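Ferry passengers held at Lulladside as Ludura link stays shut

Passengers booked on the Ludura crossing face at least one more night in Lulladside after the port authority kept the outer berth closed on Saturday morning. The operator, Wilska, said 392 foot passengers and drivers remained in the town when the decision was announced at 7 a.m.

The berth was taken out of use on Thursday evening, when a fault was found in the lifting gear of the linkspan, the hinged ramp that carries vehicles between quay and ship. The inner berth is open but has a depth limit that rules out the larger of the two vessels on the route. The smaller vessel, the Orozco, is licensed for 10 cars and was already fully booked for residents and medical travel.

Wilska said 727 bookings had been affected across the two cancelled days. Of these, a little over half were moved to the longer northern route or refunded. The remainder are held on a waiting list in order of original sailing time, with priority for passengers who have hospital appointments, those travelling with infants and drivers carrying livestock.

The company has asked passengers on the list not to return to the terminal until they receive a text message. The terminal building closes at 10 p.m. and cannot be used overnight under the terms of its fire certificate.

Rooms have been arranged in two hotels and in the residential block of the former training college, which was reopened on Friday afternoon. Passengers who found their own accommodation can claim the cost of a standard room and two meals per person per day, on production of receipts. Claims for fuel, parking and missed onward travel will be assessed separately.
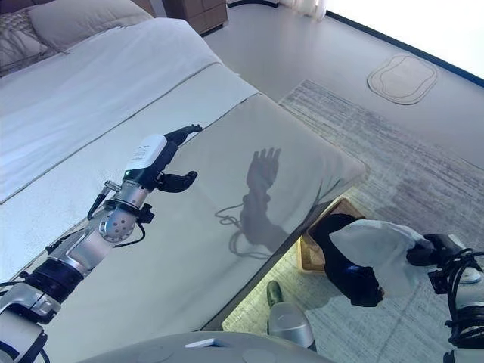

Issue 727

Several passengers told this newspaper that the telephone line had been engaged for most of Friday and that the first text messages were sent after the last bus to the northern port had left. One family of four said they had been given three different departure times in the course of a single afternoon. A couple returning to Ludura after a funeral said they had run out of prescription medicine and were referred to the out-of-hours pharmacy, which dispensed a short supply.

Wilska accepted that the messages had been late. In a written statement it said its booking system sends alerts by sailing, and that passengers who had already been moved once were not picked up by the second alert. Those records have been corrected by hand. A second telephone line is now open from 6 a.m. to 9 p.m.

The port authority said a replacement hydraulic cylinder had been located and was being brought to Lulladside by road. Fitting is expected to take one working shift. The linkspan must then be load-tested and signed off by an independent surveyor before vehicles are allowed to cross it. Foot passengers board by a separate gangway, but the gangway shares the same control cabinet and has been isolated as a precaution.

No date has been given for full service. If the test is passed at the first attempt, a single late sailing could run on Sunday with foot passengers only, and vehicles would follow on the next suitable tide. Wind is not expected to be a factor, although the forecast includes fog in the sound overnight.

On the Ludura side, the community shop has limited sales of bread and milk to two items per household. The fuel depot reported normal stocks. The school will open as usual, with cover arranged for two members of staff who are on the mainland. Mail and newspapers are being carried on the Orozco when space allows.

The island council has repeated its request for a chartered passenger launch to be kept on standby during berth closures. The transport department said a charter had been considered on Friday and turned down because the only available boat was not certified for the crossing after dark. It will review the matter once the berth reopens.

The linkspan was installed 10 years ago and is inspected twice a year. The last inspection, in March, recorded wear in a seal on the seaward cylinder and recommended replacement at the next planned closure. The port authority said the part that failed was on the landward side.

Wilska carries up to 1,000 passengers a week on the route in the summer timetable. Passengers due to travel on Monday or later should assume that bookings stand unless told otherwise.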